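**Chaltu Woldegiorgis**
December 19, 2021

1/ I finally finished the Miltwood books, all of them, in order, and I have been bursting to talk to somebody about it, so you all get a thread. Get some tea, because I do go on.

2/ For anyone who hasn't met them, Miltwood is a small river town with a ferry, a cannery and far too many cousins. The first book is called *Kassa*, after the girl it follows, and I picked it up secondhand in April for the cover alone (a yellow boat on brown water, very plain, very pretty). I figured I'd read a chapter on the porch and pass it along to my sister. My sister has still not received that book!

3/ Kassa is fifteen and keeps the ticket booth for her uncle's ferry. One evening a man named Prelov buys a ticket across, and in the morning the boat is tied up on the wrong side with his coat folded on the bench. I don't want to say more than that. It's shelved as a mystery, and I suppose it is one, but so much of it is her and her grandmother canning peaches and arguing about whether to sell the house.

4/ The second one is *Minora*, and I have to warn you, it's a brick. My copy runs to 862 pages. I carried it to the dentist, to my nephew's recital and on two separate trains, and the spine looks like it. The first 50 pages are all weather and family history, and I came very close to setting it down for good.

5/ Please don't set it down. Right after that stretch there's a chapter where Minora (she's the grandmother, and yes, this one goes back to when she was young) walks home over the frozen river with her shoes in her hands, and I read it standing up in the kitchen with the rice boiling over. From there I was gone. I read until two in the morning most of that week and was no use to anyone at work. 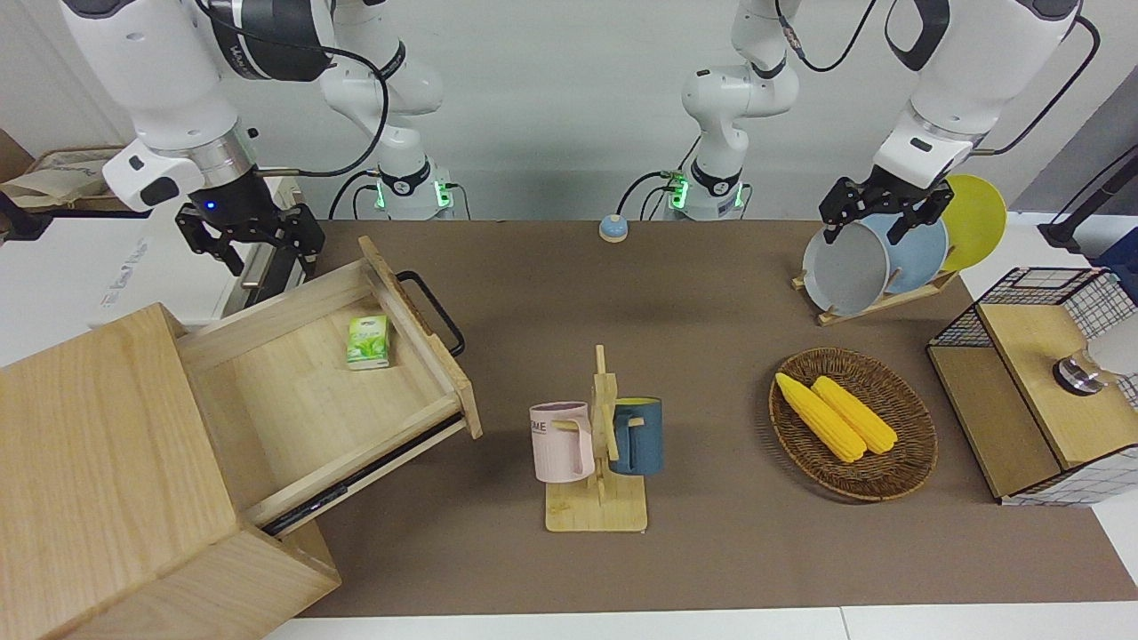
6/ Do you have to read them in order? I'd start with *Kassa*, because *Minora* gives away who took the boat, and it does so in the very first chapter as if you already knew.

7/ The third book is just called *Prelov*, and it's the short one. It's told in letters. I'm usually grumpy about novels in letters, since people never really write "as you well know, dear brother" to their brothers, but these sound like a tired man writing at a bus station. Some of them are only a line long. One is a list of what he owes people, and I went back and read that one again the minute I finished the book, and then again the next day.

8/ My one real complaint is the ending of the cannery story. There's a fire inspector who gets three lovely chapters, with a bad knee and a daughter in the navy and everything, and then he drives off to lunch and we never hear from him again. I kept waiting for him all through the last part. If you've read it and I missed a sentence somewhere, please tell me which page!

9/ A word about editions, because a couple of you asked me last time I mentioned these. The older paperbacks have a family tree in the front and the newer ones put it in the back. I'd look for the older ones if you can. I must have flipped to that tree every ten minutes during *Minora*, and there are two Uncle Samuels. The hardcover of *Kassa* was a run of 500 and people want silly money for it now, so don't feel bad about a beat-up paperback. Mine has somebody's grocery list in it (onions, lamp oil, stamps) and I've decided to leave it in there.

10/ If you like audiobooks, I tried the first one that way too, on a long drive. The reader is wonderful with the grandmother and a little sleepy with everybody else. I'd save it for a second time through, when you already know who's talking.

11/ So now I'm in that sad spot where you've left a place and the next book on the pile feels like somebody else's house. I started a perfectly good sea adventure last night and kept wondering how the peaches were doing.

12/ Tell me what you read after a long series you loved. I'm open to anything except ghosts. Short is fine, funny is fine, and if it has a river in it, move it to the top of the list. I'm going to the library after lunch and I'll check replies before I head out.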